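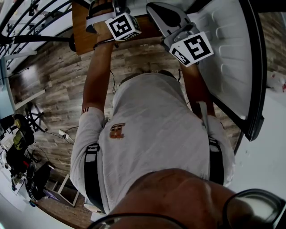 Kitchen and house helpers wanted, Gretau summer residency

Posted 2024-05-28. Still open as of this posting, will take it down when we're full.

Quick version: we need 3 people to help run the kitchen and house at Gretau while the artists are in. Live in, meals included, small weekly stipend, your own room. Start as soon as you can get here, finish in September. Long version below, please read it before you write, we got a lot of emails last year asking stuff that was on the page.

What Gretau is
Old farmhouse plus two barns, up the hill from Kemeys. Painters, a couple of writers, one or two music people. They come for a few weeks, they work, they eat, they go home. 12 at the table most nights, more on open weekends. No TV. Wifi in the main house only and it's slow. Nearest store is in Kemeys, 25 minutes on foot, less going down than coming back.

The work
Mornings: breakfast out by 7:30. Coffee, bread, eggs, fruit, oatmeal if it's cold. Clear, load the dishwasher, wipe down.
Midday: cold lunch, set out on the long table, people help themselves.
Dinner: the real meal. You cook with the lead cook, who plans the menus and does the ordering. Chopping, stirring, a lot of washing up. Two of the regular dinners are vegetarian every week, the rest mixed.
House: sheets and towels on changeover days, bathrooms, sweeping the studios once they're empty. Trash and compost.
Garden if you like it. Beans, squash, way too much chard.

Five days on, two off. Shifts rotate so everybody gets some evenings free. Changeover days are long, I won't pretend otherwise. Open weekends too.

Who we're looking for
Somebody who's worked in a kitchen or a camp or a big family. Doesn't have to be paid work. You should be able to make a pot of soup for a crowd without a recipe, or be willing to learn fast.
OK with getting up early.
OK with living with other people. Shared bathroom, shared fridge, thin walls.
Able to lift a full stock pot and carry laundry up two flights. The stairs are narrow.
18 or over. No upper limit, one of our best helpers was 67.
Driver's license is a big plus, we have one van and not enough people who can drive it. Stick shift.
Food handler card: if you have one great, if not we pay for the class.

Not a residency. I have to say this every year. You'll have free time and you can draw or write or whatever in it, and there's usually a corner of the small barn nobody's using. But you're here for the kitchen, and the studios go to the artists.

What you get
Own room, furnished, bed linen included. Rooms are on the top floor and get warm in July, fans provided.
All meals, days off too.
$127 a week, paid every second Friday's equivalent, ie every 14 days from your start date. Sorry that's clumsy, the old wording confused people.
Bus fare to Kemeys paid back at the end if you stay the full season. Keep your reciepts.
Seats at all the readings and the closing show.

No pets. No smoking in the buildings. Partners and friends can visit, ask first, 3 nights max.

How to apply
Send an email to the house address on the contact page. Put KITCHEN in the subject line. We want:
- half a page on you and what you've cooked or cleaned or looked after
- dates you can do. Full season gets first pick, but tell us what you have
- anything you can't eat or can't do
- one reference with a phone number. Old boss, teacher, neighbor, fine. Not your mom.

No cover letter, no portfolio please. Resume if you already have one, don't write one for this.

We answer in the order they come in. If we like the sound of it we'll call, short call, then a trial day if you live close enough. Further off we do a longer call instead.

Also looking: someone for the Brondel barn sale, one weekend only, tables and parking, lunch and a flat fee. Same email, put BRONDEL in the subject so it dosen't get mixed in with these.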